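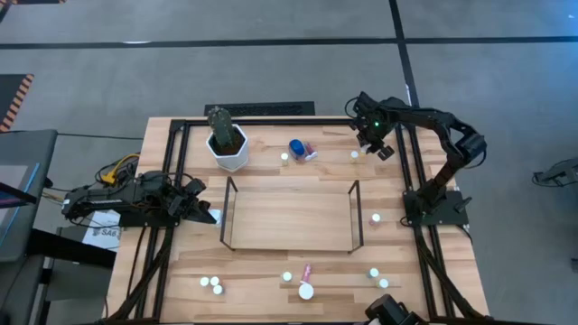 Figure 1. Bimanual cell for the shelf-stocking task, seen from a fixed camera. The shelf board is empty and the vials are distributed over the table.

Recording and filtering demonstrations for small-container shelving

April 1, 2018

This page covers how we collect and clean teleoperated demonstrations for the Stenania shelving policy. It assumes the arms are already homed and that you can start a Brurora session from the command line. Calibration of the wrist joints is on a separate page.

1. Set the table

Centre the shelf between the two rail pairs with the grain of the board running left to right. Spread the vials over the reachable area on both sides of the shelf and in front of it. Vary the layout between episodes. Some containers should touch or nearly touch, as clusters are where the grasp proposals fail most often. Include at least one container lying on its side and one with a wide lid.

The cactus is a fixed distractor. It may stand anywhere behind the shelf, provided neither arm has to cross it to reach a vial.

2. Record

Start the logger before moving either arm. Each episode ends when the operator releases the last container and both grippers are clear of the board. Keep these points in mind:

Grasp vials by the body. Cap grasps are labelled separately and excluded from training.
Approach the board from the front or the side. The end frames are narrow and the collision model pads them by 5 mm.
If a vial tips, leave it and carry on. Recovery attempts go into the Ibarra split.

Translucent containers give poor depth returns. Check the colour stream as well as the depth stream before accepting an episode, and pay particular attention to vials seen through other vials.

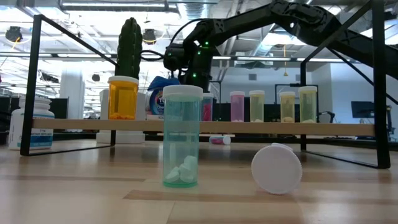
3. Filter

Run the Orkberg filter over the raw log directory. It drops episodes with a joint velocity spike, a gap in either camera stream, or a gripper that closes on nothing for longer than 3 seconds. On the August set it kept 1,708 episodes and rejected 33. Look through the rejects by hand. Most of ours were dropped frames, and a few were perfectly usable once the timestamps had been realigned.

4. Export

Resample the joint states to the camera rate and write one file per episode. Store the gripper opening as a fraction of full travel. Do not normalize the joint angles at this stage; the training script does it per arm.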